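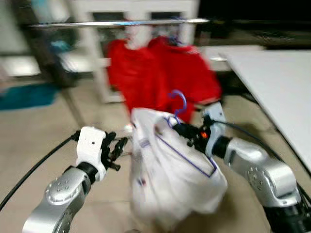 How do you get a T-shirt onto a plastic hanger without stretching the neck? Put the hanger in through the bottom hem, slide it up inside the shirt, and let the hook come out of the collar.

Okay, with the short version out of the way, hi everyone! I've been looking forward to answering Areeba all day because I love this topic far more than a grown woman should. I'm putting her message first for those of you who get the digest and missed it.

On 22 September 2023, Areeba Paracha wrote:

> Hi all,
>
> New to the list, been reading since August. We moved into a place where the bedroom closet is just a hole in the wall with a door on it, so everything we own that hangs is going on a freestanding rail (the Skastden, the wider one, secondhand). I've folded T-shirts my entire life and I'd like to try hanging them instead. Questions:
>
> Do I need to buy good hangers for T-shirts or can I use the cheap plastic ones in different colors that came with the rail?
>
> Every time I hang a T-shirt I pull it over the hanger neck first and the collar comes out wavy. What am I doing wrong?
>
> Do polos go with T-shirts or with shirts?
>
> How full is too full?
>
> My sister says hanging T-shirts is what people do when they've given up on folding. Please help me prove her wrong.
>
> Thanks,
> Areeba

Areeba, welcome! Tell your sister she has it backwards. I fold beautifully and I still hang my T-shirts, because on a rail I can see every one of them and in a drawer I wear the top four until they fall apart.

**The hangers you have**

Keep them! Thin plastic is great for T-shirts. A T-shirt weighs next to nothing, and all you need is a smooth bar with shoulders that don't stick out past the seams. I've used the wooden kind, the velvet kind, and the wire kind from the cleaners, and for plain cotton tees I always drift back to molded plastic. The velvet ones grip so well that you can't slide the shirt around once it's on, and I like to be able to nudge it. Wire is fine for a night. After a month you get little points at the shoulders and you look like you're wearing epaulets.

What you do want to check is the seam left over from the mold. Run your thumb along the top of each hanger and around the hook. If there's a rough ridge, take a nail file to it. I had a pack of Hitico ones where a couple had a tiny burr right at the base of the hook, and I snagged a collar before I thought to look. Two minutes with the file and they've been lovely ever since.

And please use the colors. Mixed colors are a gift. You can give each person in the house a color, or have one color for "worn once, still good," or match the hanger to the shirt if you enjoy that sort of thing (I do, on rainy weekends). My own system is that empty hangers of any color get pushed to the left end and stay there. When I come in with clean clothes I know where to reach without looking.
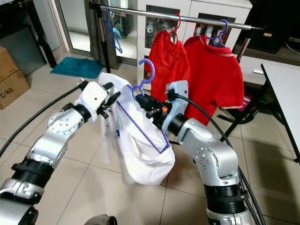 Teodor Dobre wrote back to me off list to say that red shirts should always hang together, polos included, and that he would no sooner split them up than split a pair of socks. He sorts by color first and sleeve length second, and he tells me it took him one evening to set up and he has never had to redo it. I'm a sleeve-length-first person myself, so we have agreed to disagree, but I did try his way on half my rail and I have to admit it's very pretty from the doorway.

That sort of covers your polo question, Areeba, but to give you a proper answer: in my house polos live next to the T-shirts, at the end closest to the button-downs. They're knit, so they behave like tees. The difference is the collar. Do up one button, the second from the top, and flip the collar down all the way around with your fingers before the hanger goes on the rail. If you leave it till later you won't do it. I never have.

**The wavy collar**

Here's the slow version of the answer at the top, for anyone who wants to try it along with me.

1. Hold the T-shirt up by one shoulder with your left hand (swap if you're left-handed).
2. Take the hanger by the neck, just under the hook, in the other hand.
3. Bring it in through the bottom hem and up. Tip it so that one end leads.
4. Let the hook come out through the neck opening, then seat the first shoulder.
5. Change hands and pull the other shoulder across.
6. One shake. Then look at the side seams and see if they fall straight.

Step 3 is where it clicks! The hanger goes in at a slant, with one end lower than the other, and the fabric just sort of gathers around it until you level it out. It looks like a mess for a second or two, all bag and no shirt, and you'll want to stop and start over. Don't. Get the first shoulder seated and the rest drops down.

Veronica from two years ago would like it known that she did this wrong for most of her life. I used to do just what you do, hook first through the collar from above, yanking one side and then the other. On a crew neck you're stretching the ribbing by the whole width of the hanger every time it goes up. No wonder it ripples.

Can you rescue the ones that have gone wavy? Sometimes. Wet the neckband with cold water, pinch it back into shape with your fingers, and dry the shirt flat on a towel. It worked beautifully on a gray one of mine and did nothing at all for a green one, so I make no promises.

**Thin white ones**

White T-shirts get their own section because I have opinions. If the cotton is thin enough that you can see the hanger bar through it, it's thin enough to take a mark from a dirty hanger. Wipe the hangers. Really! A damp cloth along the bar and under the hook, every few months. You'd be amazed at the gray that comes off something that has only ever touched clean laundry.

Also, watch the floor while you're putting them on. Light shirts swing around, and if you're standing over tile with your arms low, the hem will find whatever is down there. I stand with my elbows up, like I'm hanging a picture.

**On and off the rail** 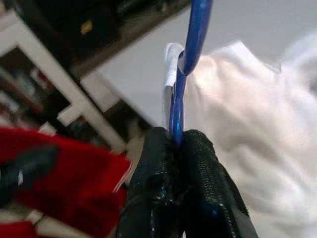
*Blue plastic hook, close up.*

I want to put in a word for hooks, which never get any attention. Have all of them face the same way. Pick a direction (mine open toward the wall) and stick with it, and then you can lift a whole armful off in one go when you need to move the rail to sweep. If a few of them face the other way, you'll be standing there with your arms full, jiggling.

Hold the hanger low on the hook when you lift it on or off. Low means the spot right where the hook meets the body. If you hold it by a shoulder it tips, and the shirt slides off the opposite end, and then you're back to step 1.

A plastic hook will also wear a bit where it rides on metal. You don't need to do anything about that for years, but if one gets scratchy and won't slide, retire it to the coat hook in the hall. A chrome rail can be wiped down with the same cloth as the hangers. Mine glides so much better after a wipe that I do it more often than it needs.

**How full is too full**

You should be able to push everything to one side with one hand and have a gap at least as wide as your shoulders. That's the whole rule and I'm sorry it isn't fancier. On a freestanding rail, also look at the balance. Heavy things (coats, jeans if you hang jeans) go near the uprights and the T-shirts go in the middle. The Skastden is a good steady rail but the long bar will dip if you hang your winter coats in the center, and Gheorghița Pîrvu posted here over the summer about straightening hers, so search the archive if you ever need that. It's message 384 and it's a wonderful read even if your bar is perfect.

If yours stands near a door, leave room for the door. I say this as a person who set up a rail, filled it, stood back feeling very pleased, and then couldn't get out to the balcony. 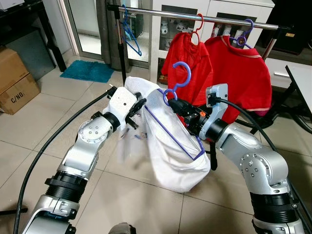
*White shirt on a purple hanger, rail behind.*

**A few leftovers**

Long sleeves: let them hang. Some people fold them across the front and I've never understood what it does besides make creases at the elbow. Make sure the cuffs aren't inside out and leave them be.

Drying on the hanger: yes for T-shirts, if you spin them well first. Space them a hand apart and do the collars while they're still damp. No for heavy knits, please, fold those.

Delia Bogdan asked last week whether anyone has tried hanging kids' tees on adult hangers. I have, and they end up with ears. Get the small ones. The shop on the square in Lunau had small plastic ones in a bin by the register when I was last there, though they only had yellow.

Areeba, please write back once your rail is loaded and tell us which way your hooks face! And if your sister wants to join the list she'd be very welcome, folders and all. We had a fantastic thread on folding fitted sheets in August and I still have the notes if she'd like them.

Happy hanging,

Veronica Neagu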